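Plornex hand-held gripper pair: term review for school and college clubs

Price paid: £105 the pair, club rate
Bought: March

Our robotics club runs on biscuits and optimism, so £105 was a proper decision. We wanted the Plornex pair for the table-laying round of the Stosik Cup, where you first do the job yourself with a gripper in each hand and then hand your recordings over to the arm, which repeats all your bad habits in public.

Setting up took one evening. The marker cubes come as flat sheets and the instructions were evidently written by someone who already knew how to do it. Fold them the wrong way round and the software sulks, with error 1646, which the manual does not list.

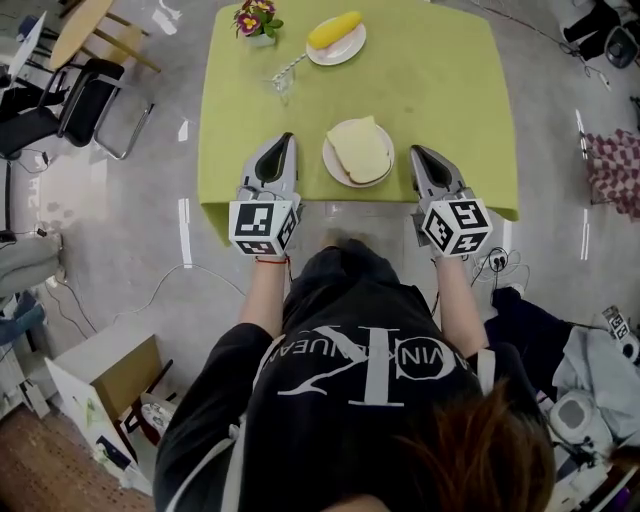
Practice session with both grippers: bread on one plate, corn on the other.

Grip is the best thing about them. The pointed fingers are good with thin, flat things, and our members got the knack of sliced bread within 12 goes. Corn is another matter. It rolls, you chase it, and you learn a lot about your own temper. We logged 100 runs before the arm's version looked like somebody laying a table and less like somebody losing an argument with one.

The cable is my main grumble. Ours finds every ankle in the room, and the Emeck set we borrowed last year had a longer one with a clip. The Emeck triggers were horribly stiff, though, and younger members gave up on them after ten minutes. The Dogar pair is lighter than either, but at that price I only held it at a trade stand and put it back very gently.

Spare fingers are sold in fours, for a tool that uses them in pairs, and delivery took nine days.

Four stars. It would have been five with a decent manual.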